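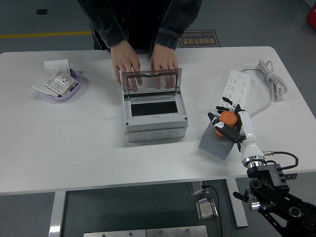
Surface-mount enclosure with tinted hinged lid, lid raised. Switch plate and socket panel in the tray at left, power strip at right.

Masoseo Small Enclosures: Frequently Asked Questions

Last revised May 2, 2024

Which enclosures does this page cover?
The Masoseo 31 and the Masoseo 258, both surface-mount plastic boxes for indoor use. Flush-mount boxes have their own page. Metal cabinets are sold under the Doteo name and use different hardware, so the torque values and part numbers there do not apply.

How far does the lid open?
The lid is hinged at the back edge and stops slightly short of a right angle to the base. Do not force it past the stop. When the box is mounted on a wall, the hinge goes at the top unless the installation sheet for your variant says otherwise.

Can I remove the lid completely?
Yes. Open it to the stop, flex one hinge arm inward and lift that side clear, then release the other. Refit in the reverse order. A lid that has been removed repeatedly may sit loose on the hinge pins — order part 1777, which includes the lid and both pins.

Why is the lid tinted?
It reduces glare on the device labels. Switch positions remain readable through it under normal room lighting. A fully clear lid is available for the 258 only.

What are the round marks on the front of the base?
Those are knockouts for cable entry. Open only the ones you need. Support the wall of the base from behind, score around the circle, and tap it out from the outside. Trim the edge and fit a gland or grommet before pulling cable through. An opened knockout that is no longer in use must be closed with a blanking plug.

Which screws hold the upper section to the base?
The dark screws at the front corners of the upper section, together with those at the rear. Use a hand screwdriver. Power drivers strip the plastic bosses, and stripped bosses are not covered by the warranty.

Does the rectangular opening need a cover?
Any part of the opening not filled by a device must be closed with blanking strips. Each box ships with 2 strips, which can be snapped to length.

Can I fit a switch plate or a socket panel to the enclosure?
No. Switch plates and socket panels need their own back boxes. They can be fed from a device inside the enclosure, provided the cable size matches the rating of that device.

Can I supply the enclosure from a power strip?
No. The enclosure is meant for fixed wiring. A power strip is a portable accessory and belongs downstream of a socket. Uncoil its cable fully before running it under load; a bundled cable holds heat.

Who may install the box?
Follow local code. Most jurisdictions require a licensed electrician for work on fixed wiring. Isolate the supply and test for absence of voltage before opening the upper section.

How do I clean the lid?
Damp cloth, mild soap, supply isolated. Solvents and glass cleaner cloud the tint.

Where can I order spare parts?
Through Abou Jaoude, parts counter or mail order. Quote the number molded inside the base. Technical questions go to Raed Azar; returns are handled by Hiba Abu Hammour. Orders placed in December ship after the annual stock count.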